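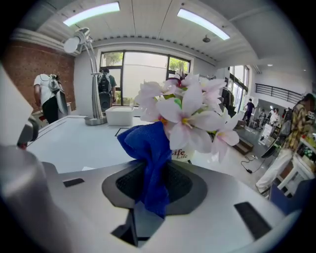

The Skiltdale Memorial Garden and its rule on flowers
Posted Jan 18, 2023 by Manon Carrier

The parish of Skiltdale has issued a revised notice on what may be left at graves in the memorial garden. As a plot holder since my mother's burial, I received the notice by mail and have read it with care. I wish to record my views, as several readers of this blog hold plots there as well.

Under the previous rule, fresh flowers could remain until they faded and artificial flowers were permitted from the first frost until April. The revised rule allows artificial flowers all year, provided that they are fixed in a holder set level with the grass. Wreaths on wire frames will be removed after 30 days. Glass vases remain prohibited, as do stones, lanterns and solar lights.

I support the change. Many families live at a distance and visit once or twice a year. My own drive from Makside is 265 miles, and fresh stems bought along the way are seldom fit to be seen by the time I arrive. A cloth or silk arrangement is a reasonable form of remembrance and should not be treated as a lesser one. Older plot holders will recall that the matter was argued at length when the east section was opened, and that the objections then concerned litter after high winds. The holder requirement answers that concern.

Two points in the notice require correction. The first is the fee. Plot holders are asked to pay $200 for an approved holder, installed by the grounds contractor. The same type of holder can be bought in Makside at a much lower price, and the notice does not state whether a family may supply its own. Nathalie Dufour of the parish office informed me by telephone that the question has been raised and that a written answer will follow.

The second is the limit on size. The notice states that arrangements must not exceed the width of the headstone. In the north section, the markers are small plaques laid flat, and the limit would exclude all but the most modest bunch. A separate measure for that section should be adopted before the rule takes effect in April.

Comments may be sent to the parish office in writing. They should give the section and plot number, and must be signed by the registered plot holder. Mine is in section 4, and my letter was sent this morning. I will publish the reply when it is received.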